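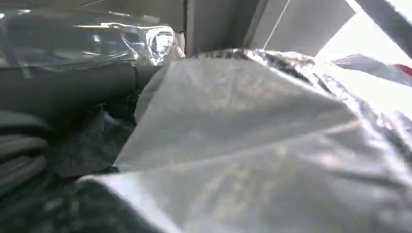 *Creased plastic sheeting, silver-gray and translucent.*

## Firm on the first day, soft by the second child

A crib mattress is sold on how firm it feels in the store. The buyer presses a palm into the middle, the surface pushes back, and the sale is made. The palm test says little about the edges and even less about the core after two years of use.

The Simanjuntak test room in Dallbridge has spent the spring measuring both. Its method is plain. A flat disc is lowered onto the mattress at five points: the center, one point near each long side, and one near each end. The load is held for one minute and the depth of the dent is read from a dial. The mattress is then put through 1160 cycles with a padded roller and measured again at the same five points. Before either reading it rests flat for 48 hours at room temperature.

Up to 106 mattresses will pass through the program before it closes in May. They fall into three groups: single-block foam, coil, and the open-fiber type built on the Traleck core.

Foam gives the most even first readings. It also loses firmness fastest at the center, where most of the rolling load falls. Coil units hold their center well but vary near the ends, where the border wire takes over from the springs. Two coil models of the same make gave different end readings when new, and the gap was still there after cycling.

The open-fiber type behaves differently. The Traleck core packs down early, mostly in the first 400 cycles, and changes little after that. The Villo cot mattress, which uses it under a zip cover, followed this pattern at all five points. A single reading taken when new would overstate its working firmness.

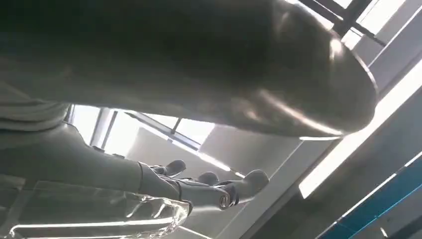

Mawar Wuisan would rather see the edge readings printed first, on the grounds that a child who can roll ends up against the side of the crib, and that a soft border there matters more than a small loss in the middle. She would also drop the average figure from the label, as it hides the weakest point.

The test room reports all five points and the average. Hidayah Raju's position is that the average stays until labels have room for a diagram.

Covers were left on for every reading. A quilted cover adds a soft top layer, and removing it would test a product no one sleeps on. Waterproof covers were tested dry. Fit was checked separately, with the mattress pushed to one corner of the crib and the gap measured on the two open sides, first new and then after cycling.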